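Famness (software)

Famness is a task planning and control package for robot arms that handle household objects. It is developed by Brinero, a robotics software company, and was first written under the direction of Annelies Van den Broek. The package connects three functions that were previously supplied as separate programs: object perception, task planning, and motion control. It is mainly used in research on sorting, stacking, and table clearing.

Overview

Famness accepts a goal written as a short list of relations between objects, such as one bowl being inside another. The planner compares this list with the current state of the workspace, as reported by the perception module, and produces an ordered set of actions. Each action is passed to the controller with a grasp pose, a path, and a condition that must be met before the next action may begin. If the condition is not met within a set time, the planner is called again from the new state.

Perception

The perception module, known as Chambi, assigns each object a class, a color label, and an estimated pose. Its reference model was trained on 1,183 labeled images of tableware.

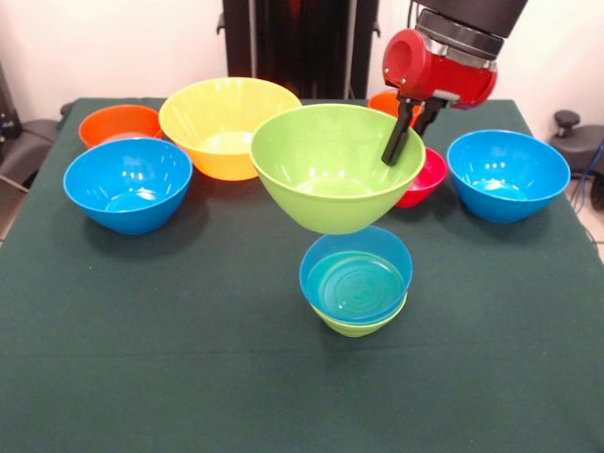 Nesting is treated in Famness as a geometric problem with an added rule of order. A bowl may be placed into another only if its outer diameter at the resting depth is smaller than the opening that receives it, and the planner works from the widest piece toward the narrowest where the goal allows. Color labels are used to tell apart objects of the same class, but they are not sufficient when a color is repeated. A small blue bowl resting inside a small light green one, on a table that holds larger bowls in both colors, must therefore be identified by size and position as well. Partial views present a further difficulty. An orange bowl of which only a strip of rim shows behind the gripper is kept in the state with a low confidence value, and it may not be chosen for a grasp until a clearer view has been obtained.

Control

Motion is handled by Mamico, a controller that runs at 400 cycles per second. For thin-walled objects the default is a rim grasp, in which one finger passes inside the wall and the other remains outside. Grip force is limited according to the object class. The approach path is checked against all objects in the state, including those held at low confidence, and is lengthened if the gripper housing would pass too close to a neighboring rim.

Testing

The standard test suite contains 893 recorded workspace states, which can be replayed without a robot. A shorter set of 20 states is run after each change to the planner.

Limitations

Famness assumes rigid objects and a level work surface. Transparent tableware is not supported by the reference model.

See also

Grasp planning
Motion planning
Pose estimation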